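Do private Christian schools need state-licensed teachers?
Posted 11 August 2018 in Schools and Teaching

We are looking at Schumacher Academy in Sturport for our daughter, who would start second grade. The staff page says some of the teachers have a license and some just list a degree and their church. Two of the lower grade teachers have an associate degree only. Tuition would be 1,326 a quarter and I want to know what I am paying for. Is this normal? Does it matter if we move her to public school later?

Ilaria Parisi

It depends on your state. In a lot of places a private religious school can hire who it wants, and the license is only required if the school's accreditor asks for it. Call the office and ask which body accredits them and when the last visit was. Then ask what that body says about teacher qualifications, and get it in writing if you can.

I taught third grade at a church school for 7 years, 4 of them before I finished my license. The license classes helped me with reading instruction and not much with anything else. I would ask to sit in on a class for a morning. Most schools will say yes in October once things have settled down.

For moving to public school, elementary kids are usually placed by age and maybe a short test. It gets more complicated in high school with credits.

Mirko Pellegrini
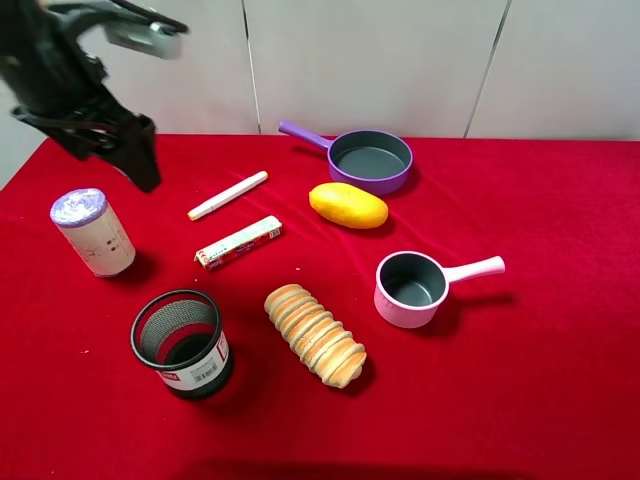

White canister and marker on the red cloth.

What he said about accreditation. Also ask about turnover. We left our old school after three teachers in one year, all licensed. The one we have now charges a 2,000 deposit, which I don't love, but my son's teacher has been there since before he was born and he reads fine.

Grarkell

Thank you both. I have emailed the office about the accreditor and asked for a visit.

Ilaria Parisi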